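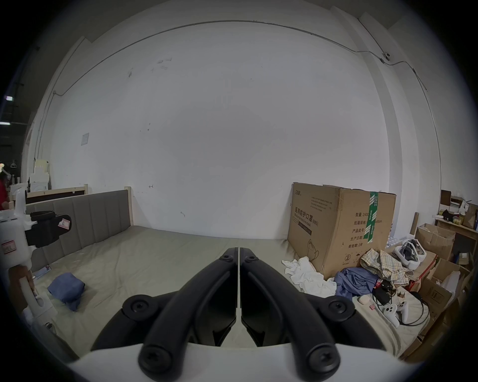

I'd been folding for the laundry at Felbridge for 14 years when they handed me a pair of grippers and told me to carry on as normal. As normal! Have you ever tried to tuck in a sleeve with somebody else's fingers?

Mitiku Degefa got his pair the same morning. He used to run the night shift at Royer before it closed, and he could do a T-shirt in the time it took me to find the collar. Now the two of us stood over beds from breakfast till four, teaching the Mivadden how it's done. Every fold we made went off down the line to Bronari and came back as a number. Mine was 90, which they said was a good number. Mitiku's was 112 and he wouldn't shut up about it.

"What's it out of?" I asked him.

"Who cares? It's more than yours."

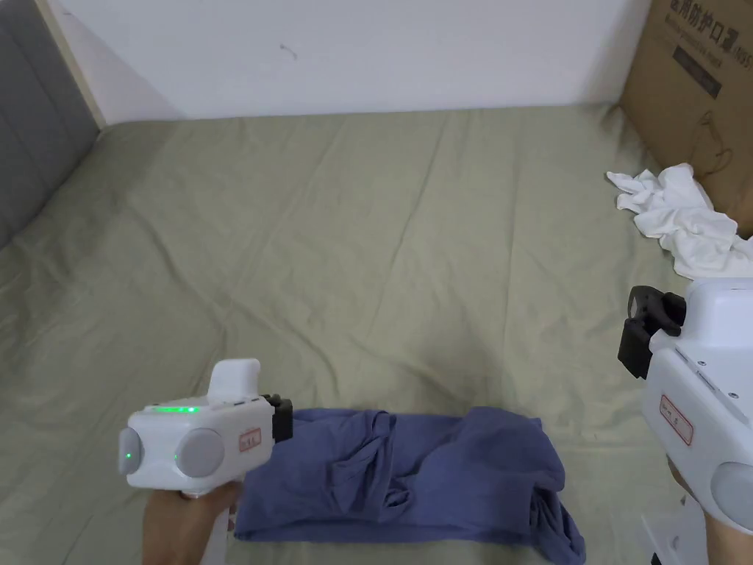 My mum taught me to fold on her own bed, blue things first, then the towels. She slapped my hand if I left a crease across the front. I still do blue things first, and it struck me one October afternoon (my thumbs were killing me) that the Mivadden would be doing blue things first as well, for ever, and it would have no idea why.

I told Mitiku. He thought about it for so long I assumed he'd gone back to work.

"I hum," he said in the end. "Do you think it's getting the humming?"

There were 30 of us in the folding room when I started. Upstairs said the rest had been moved to other duties, and a few had, I'd seen them by the vans. I asked what my other duties would be, once the machine had learnt all it needed, and the woman said it was a slow learner and smiled very kindly.

So the next day I did the towels first.

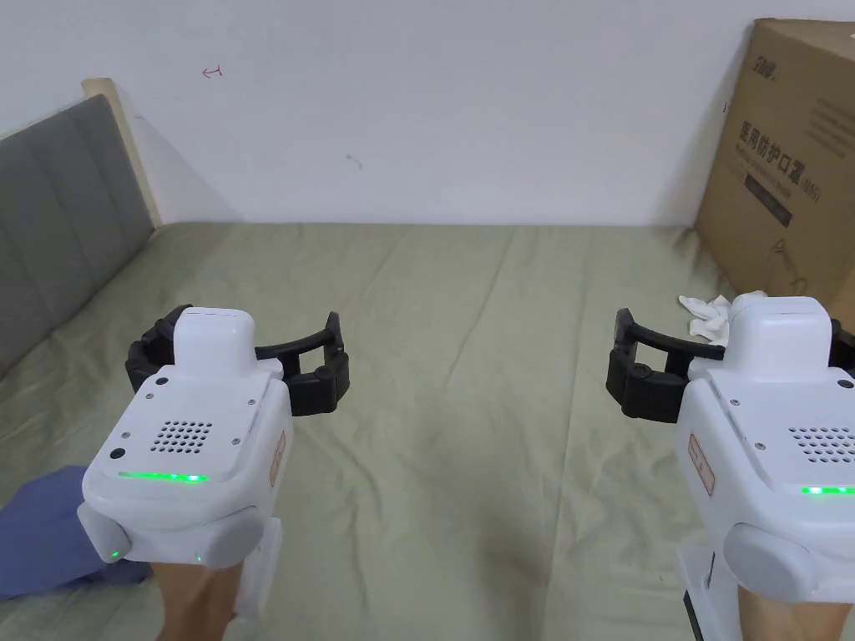 Both hands up, ready for the next one.

Mitiku noticed straight away, of course he did. He looked at my towel, then at me, and started humming a bit louder.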